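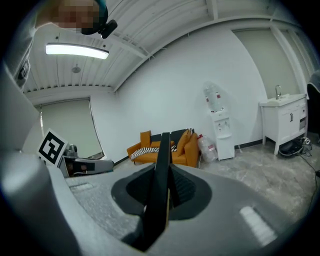
[Brutereo] Re: Clay water and house drains
Message 3363
Thu 17 March

Replying to the question from the member moving out of the Hajji studio, quoted first so the newer people can follow.

> I'm giving up my shelf at Hajji and will be throwing at home from
> next month. Ground floor, tiled, so cleaning the floor isn't a
> worry. Water is. At the studio we had the big sink with the trap
> under it and I never had to think about it.
>
> At home I have a kitchen sink and a shower and that's all. The
> building is old and I share the drain with upstairs. Do I need to
> buy a real sink trap, or are buckets enough? And what do people do
> with the slop at the end? I make mugs and small bowls mostly, in
> the Numiver stoneware, and I don't have the patience for a big
> reclaim setup.
>
> Also, does anyone reuse the water? I read that it's bad for the
> clay and I read that it's good for the clay.

I've thrown at home for nine years with no trap and have had one blocked drain. That one was in the first September and was my own fault. I had been rinsing sponges in the kitchen sink and telling myself it was only a little. When the pipe came apart there was a plug of gray clay at the bend, packed hard. Nothing but tools and time would move it, and the downstairs neighbors had no kitchen water for most of a day.

For the amount you make, I would not buy a trap. Use three buckets.

The first stays by the wheel. Tools, sponges and hands all get washed in it, and the splash pan gets emptied into it. It will look terrible and that's fine. The second has cleaner water for a second rinse. The third is for settling. At the end of a session, pour the first into the third, put a lid on and leave it alone until the next day, or two days if you can.

By then the clay is on the bottom and the water on top is close to clear. Scoop the water off with a jug, or siphon it if the bucket is too heavy to tip. I put mine on the gravel outside the back door. If you have to use a drain, go slowly and stop while there's still a finger of water over the clay. People get greedy for the last inch and that's where the trouble starts.

The pan is the part most people are lazy about. Don't carry it to the shower. Scrape it with a rubber rib while the slop is still soft, put the scrapings straight in the reclaim, then wipe with a damp sponge and rinse the sponge in the first bucket. I weighed my scrapings for a while out of curiosity and got up to 200 grams from an evening of mugs. That is a small bowl you would otherwise be sending down the pipe.
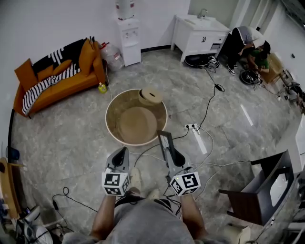 Round tan basin with a pale rim.

On reusing the water: I do, and I haven't seen harm from it. Settled water has some of the soluble stuff from the clay in it, so it makes sense to put it back into reclaim. The drawback is smell. In warm weather it goes off in a week, and a capful of hydrogen peroxide holds it back for a few days. Don't use bleach. Mine made the whole room stink and the clay felt short afterward, though I can't swear the two were connected.

For the slop itself you don't need a big setup. When the settling bucket is a third full of clay, pour it into an old pillowcase, tie the top and hang it over the empty bucket. It takes four or five days in dry weather. Then wedge it on a plaster slab or a piece of cement board. If you really can't be bothered, let it dry out completely in the pillowcase, bag it and put it in the trash. Dry clay in the trash is dull but does no damage.

Two things about the Numiver. It has fine grog in it, which drops fast and sets like concrete if the bucket stands for weeks, so stir the bottom before you add to it. And keep the reclaim separate from anything else you throw. I mixed mine with an earthenware once and the bowls slumped at 1242 C, all over a shelf I'd only just bought.

Floors – wet mop only, don't sweep. Tile is easy but the grout holds dust, so go over it twice. A rug or a couch in the same room will pick up dust no matter how neat you are. I keep an old sheet over ours and shake it out outdoors with a mask on.

If you decide on a trap after all, Rimico had a small one on casters last time I looked. I haven't used it and don't know whether they ship the spare liners separately. Ask before you order.

I have a lidded bucket and two spare pillowcases you can have if you're still at Hajji on the weekend. Reply off list.

_______________________________________________
Brutereo mailing list
To unsubscribe, send a blank message with "unsubscribe" in the subject line.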